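Clilcombe Community Health Board
Minutes of the regular meeting, June
Present: Pushpa Pant (chair), Santosh Lodhi (clinic operations), members as listed on the sign-in sheet

1. Minutes of the previous meeting
Approved with one correction. The Gelness pharmacy lease runs to the end of June.

2. Flu clinic schedule
S. Lodhi presented the draft schedule for the fall season. The Gelness site will run 10 sessions and the Sovthorpe site seven. The first Sovthorpe session moves to the library hall while the health center floor is replaced. Capacity across both sites is around 700 appointments. Walk-ins will be accepted in the last hour of each session only.

3. Vaccine storage
The backup refrigerator at Sovthorpe remains out of service — the replacement thermostat is on order from Bajpai. Until it is fitted, doses will be held at Gelness and moved on the morning of each session. Temperature logs to be signed at both ends. P. Pant asked that the log form be shortened to a single page.

4. Home visits
There are 18 residents on the home visit list. The list will close two weeks before the first clinic. Late requests go to the district nurse's office.

5. Public notice
Draft wording accepted, subject to the phone number being checked. The notice goes to the newspaper and to both post offices. The large-print version is still to be prepared.
Action: S. Lodhi
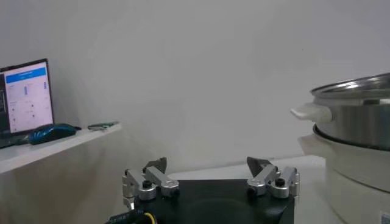
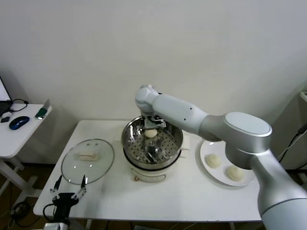

6. Questions from the floor
Question from a resident: Can I book at Gelness if I live in Sovthorpe?
Reply from S. Lodhi: Residents may book at either site, and the same phone line handles both.

Meeting closed at 8:40 p.m.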